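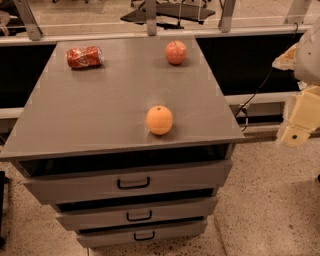 Keeping fruit longer in a small kitchen

Most fruit that gets thrown out was fine when it came through the door. It went soft because of where it sat. A few habits will get you several more days out of an ordinary bag of groceries.

Apples

Apples keep for a week on the counter and for a month or more in the crisper drawer. If you eat one a day, leave five out and chill the rest. Put them in a bag with a few holes punched in it. Check the bag every few days and take out any that have a soft spot, as one bad apple will speed up the others.

Don't wash them until you're ready to eat. Water sits in the hollow around the stem and that is where mold starts.

Apples give off a gas called ethylene, which ripens other fruit. Keep them away from lettuce, broccoli and carrots. Carrots stored next to apples turn bitter. On the other hand, if you have a hard avocado or a green pear, shut it in a paper bag with an apple overnight and look at it in the morning.

Oranges and other citrus

Oranges do well on the counter for a week. After that the peel starts to dry and the fruit gets lighter in the hand. In the fridge they last three to four weeks. Keep them loose in the drawer, no plastic bag – trapped moisture gives you the blue-green mold that spreads to whatever it touches.

Lemons and limes are the exception. They dry out faster than oranges, so a sealed bag in the fridge suits them better.

If you only need the juice, take the orange out an hour ahead and roll it under your palm before cutting. Grate the zest first and freeze it flat in a small bag. It breaks off in pieces and needs no thawing.

Bananas

Keep them out of the fridge until they are as ripe as you like them. After that you can chill them. The skin goes brown but the inside holds for three or four days. Peel before freezing. I forgot this once and spent ten minutes with a paring knife.

Berries

Line a shallow container with a paper towel, tip the berries in and leave the lid slightly open. Pick out the crushed ones first. My neighbor Tâm Vũ rinses hers in one part vinegar to three parts water, then dries them on a towel, and gets nearly a week out of strawberries.

Where to put the bowl

Pick a spot out of the sun and away from the stove, the toaster and the top of the fridge, which is warmer than people think. A wide, shallow bowl is better than a deep one. In August I keep half as much fruit out and refill the bowl every other day.

Fruit flies

Empty the compost pail every night in hot weather and rinse cans and bottles before they go in the recycling. For flies you already have, pour an inch of cider vinegar into a jar, add one drop of dish soap and leave it by the sink. Change it after two days.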